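Folding carton

A folding carton is a box made from a single sheet of paperboard, printed, cut, creased and glued along one seam, then shipped flat to whoever intends to fill it. It holds cereal, light bulbs, toothpaste and most other things small enough to be lost without it. In everyday speech it is called a cardboard box, a term that people in the packaging trade dislike and use at home.

Terminology

Strictly speaking, paperboard is a single thick sheet, while corrugated board has a wavy layer between two flat ones. Both are sold to the public as cardboard, and the public has shown no interest in the difference. Paperboard is usually described by weight, and a sheet of 300 grams per square meter is a common choice for small retail boxes. Heavier goods get heavier board, or a corrugated box, or a complaint.

Parts

The four upright walls are called panels. A fifth narrow strip, the glue flap, joins the first panel to the last and is seen mainly by people who take boxes apart. The top and bottom are closed by flaps. In a tuck-end carton the outermost flap carries a tongue that slides in behind the front panel, and the two small side flaps beneath it are known as dust flaps. How much dust they stop has never been a selling point.

The inside is generally left unprinted, as ink costs money and the customer has already paid by the time it comes into view. Griet Van den Broek, in her handbook The Plain Side, calls the bare interior "the only part of the package with nothing to sell." She then devotes 113 pages to it.

Opening

Most cartons are designed to be opened in one particular way and are opened in another. A tuck flap wants to be lifted at the center of its front edge. Perforated strips are meant to be pulled slowly from the marked end, and tend to give out halfway across.

The packaging firm Skilholm once asked 926 households in Clellonby to save their empty cartons for a month. Florencia Barrientos, who sorted the returns, divided them into "opened," "torn" and "entered from below." The last group was large enough to get its own chapter in her report.

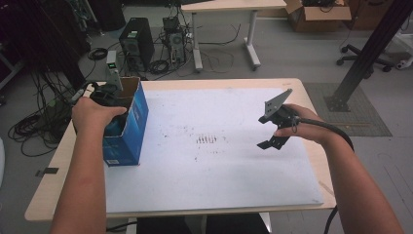

Emptying a carton is simpler in theory. Tipping it works for loose contents, but a snug item tends to hold on by suction and has to be coaxed out with one hand while the other steadies the box. Some makers cut a half-moon notch in the rim for this purpose - a kindness that adds nothing to the price and is still rare.

Reuse and disposal

An empty carton may be flattened and recycled where local rules allow, preferably without the plastic window. Many are kept instead. Owners commonly cite the warranty, a possible house move, or the fact that it is a good box. The Masell system of home storage recommends keeping a carton for 15 months and then letting it go, though its own starter set comes in a carton that customers are told to keep.

See also

Corrugated box
Dust flap
Haddad closure
Packing paper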